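Break area mugs: ribbed or smooth?

Small Office & Shared Spaces > Kitchen, Coffee and Supplies

hallwaykettle
Original post
We are redoing the break corner on the second floor. It used to be a copier alcove. Walls are pink now (not my pick), there is a booth along one side and a round table. The last thing on my list is mugs. At present we have whatever people left behind over the years, including a lot of chipped giveaways from trade shows.

I want one matching set. I have it down to two. One is the Cleston, plain smooth white, stacks. The other is the Stirner, white with vertical ribs on the outside. Same price near enough. 38 people on the floor but never all in at once.

Does anybody have ribbed mugs in daily use? Do the ribs hold dirt?

northstairwell
Smooth. Every time. We had a textured set at my last job and coffee drips dried in the grooves. They went through the dishwasher every night and still looked gray along the lines by the end of the first year.

Gifty Sarpong
I order for two offices and have both kinds. The ribbed ones are fine if the glaze is good. What you want to check is whether the groove is glazed all the way down. Run a fingernail in it. If it feels chalky, send them back. If it feels like glass, they wipe off with a sponge.

Ribbed ones are also easier to hold with damp hands. I noticed fewer broken ones in the office that has them, though that office is also carpeted.

northstairwell
The carpet is doing the work there.

Gifty Sarpong
Could be.

bramble_ct
How big are they? People complain about size more than anything else. We bought a nice set a while back and half the floor kept using their own because ours held one short pour and nothing else.

hallwaykettle
The Stirner comes in two sizes with a handle, plus a small cup without one. The Cleston is one size only. I was thinking mostly large, a few of the small cups for tea or espresso.

bramble_ct
Skip the cups with no handle. They get too hot to pick up and people put them down on whatever is nearest. We ended up using ours for paper clips.

olddutchoven
I disagree with that. The small cups are the first ones gone from our shelf every morning. Water, a quick espresso, rinsing your mouth after lunch. Nobody is filling them with boiling tea. Get six and see.

Also, get the lighter table if you haven't already. Dark tables show every ring.

hallwaykettle
Table is already in. Round, light gray with a streaky grain. I haven't seen a ring on it yet but we don't have much traffic in there until the machine gets hooked up.

I got a few sample pieces and have had them on the table with the tissue box. They're white with a small gray dot low on the front of the mugs. I like the dot more than I thought I would. I asked if it was printed under the glaze and am waiting to hear.

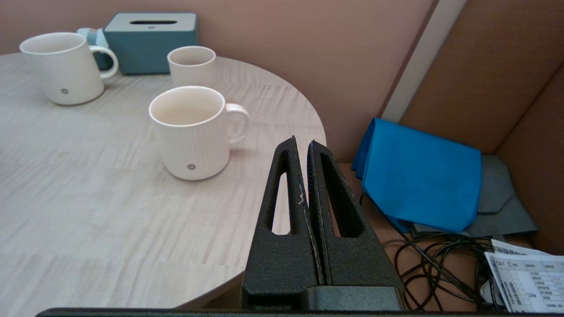
quartermoon_ops
Where should the tissue box go on a small round table, if people are also eating there?

Gifty Sarpong
Put it at the back, on the wall side, so the front stays clear for plates and cups. A box with a lid holds up better than the bare cardboard kind, and you can wipe the lid down when you do the table.

northstairwell
I would not keep tissues on the table at all. Put them on a shelf. One spilled coffee and you've lost the box.

quartermoon_ops
We don't have a shelf. Back of the table it is.

olddutchoven
hallwaykettle, on the color. Teal against pink is a lot, but I think with white mugs it works. I'd leave everything else neutral. Don't let anyone bring in an orange fruit bowl.

hallwaykettle
The fruit bowl has already been discussed. It is green. I lost.

bramble_ct
Back to the mugs. Have you looked at the insides? Ours are a creamy white and they look stained even when they're clean. People rewash them. If you can get a bright white inside, get that.

hallwaykettle
The inside on the large one is an off-white, creamy, and I did wonder about that. There's a bit of a tan tint toward the bottom. I can't decide if I mind.

northstairwell
You will mind. You'll be scrubbing them with baking soda every month.

Gifty Sarpong
Off-white hides tea staining better than bright white does. I've had bright white that looked terrible by December and the cream ones from the same order date looked the same as when we opened the carton. I would take the cream.

For real stains, baking soda paste, leave it ten minutes, rinse. Don't use steel wool on any of them. It leaves gray marks and then you have a different problem.

bramble_ct
We use denture tablets. One per mug, fill with warm water, leave overnight, wash as usual. Works on the thermos too.

lowerlevel_dan
Coming in from the facilities side. Please measure your dishwasher rack before you buy. We ordered 3 cartons of a wide mug from Hakala and they would only fit in every other slot. The machine got run twice a day in place of once. We gave most of them away and went back to a narrower one.

hallwaykettle
Good point. I'll take the large one down to the kitchen this afternoon and try it in the rack with the handle turned both ways.

lowerlevel_dan
Try it on the bottom rack too. The spray arm on ours hit the taller ones.

northstairwell
Is anyone else going to mention stacking? The Cleston stacks. The ribbed ones, from what I've seen, don't. If your cabinet is small that should settle it.

olddutchoven
Stacking is how they chip. The foot of one sits on the rim of the next and somebody pulls from the middle. I'd rather have two open shelves and one layer on each.

northstairwell
If you have room for two open shelves, sure. Most people don't.

Gifty Sarpong
Cup hooks under the shelf if there's no room. Handles have to be wide enough. Check the hook rating, the cheap ones pull out of soft board.

hallwaykettle
There is a cabinet with two shelves, and I can add hooks. I measured it at 4 p.m. while the place was quiet. One layer per shelf will do it if I put the small cups in the front row.

quartermoon_ops
What's your budget, if you don't mind saying? I'm about to ask for the same thing here and I have no idea what's normal.

hallwaykettle
300 for mugs and cups. The whole corner was 2,000 and most of that went to the booth and getting it reupholstered. It's a tan-brown fabric, padded back. I'd have liked vinyl for wiping down but was outvoted on that too.

lowerlevel_dan
Fabric booth next to a coffee table. Get a protector spray on it before the machine goes live. We use one from Clamby and do it twice a year. Test it on a hidden spot first, it darkened one of our chairs.

bramble_ct
Seconding the spray. Also keep a cloth in the room, a dark one. If people have to walk to the kitchen for a cloth they won't.

hallwaykettle
Update. The large one fits the top rack with the handle turned in, and it clears the spray arm on the bottom. The groove passed the fingernail test. Supplier wrote back and said the dot is under the glaze.

So I'm going with the ribbed ones. Mostly large, some of the medium, six of the small cups. If the small ones turn into paper clip holders I'll come back and say so.

northstairwell
Still say smooth, but it's your kitchen. Keep the receipt and put a couple of spares away in a closet now. They change the shape every few years and then you can't match them.

Gifty Sarpong
Agree on the spares. Write the item number on the inside of the cabinet door too. I have had to hunt through old invoices for that more than once.

quartermoon_ops
Did the supplier say anything about microwaves? Ours get used for soup.

hallwaykettle
Microwave is fine for all of them according to the sheet that came with the samples. It does say the handle can get hot. I'll put a pot holder on top of the microwave.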